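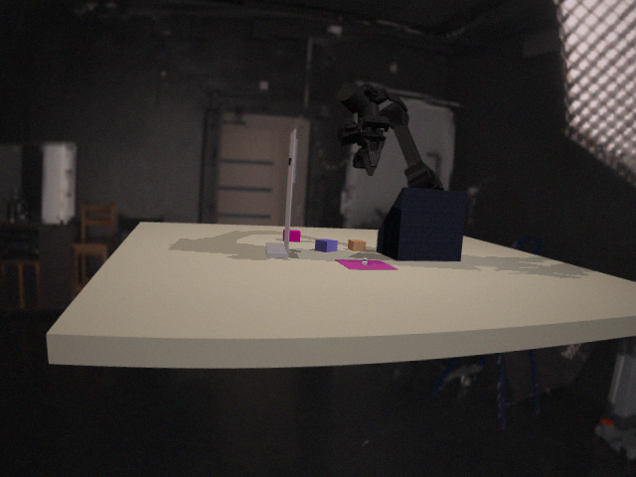

## How a robot arm gets ready for work

A robot arm can't just be switched on and left alone. Somebody has to set it up first.

Matilde Tavares sets up robot arms at a company called Semora. She starts on a computer, with a pretend arm in a pretend room. This is called a **simulation**. If the pretend arm bumps into something, no real parts get bent.

First she puts the arm on its stand, which is called a pedestal. The pedestal must not move. If it slides even a little, the arm will reach for the wrong spot.

Next she checks the joints. A joint is a place where the arm bends, like your elbow. She moves them one at a time and watches which way each one turns.

Then comes the gripper, the part at the end with fingers. She opens and closes it in the air, well above the table.

Last, she gives the arm small blocks to practice on. It has to pick up a block and put it down where she tells it to. Matilde runs this test 49 times and writes down every miss.

When the computer tests are done, she sets up the real arm the same way. A real arm also needs looking after. Every Thursday she wipes off the dust, checks the cables and tightens any loose bolts.

**Word to know:** *Pedestal* means a stand that holds something up.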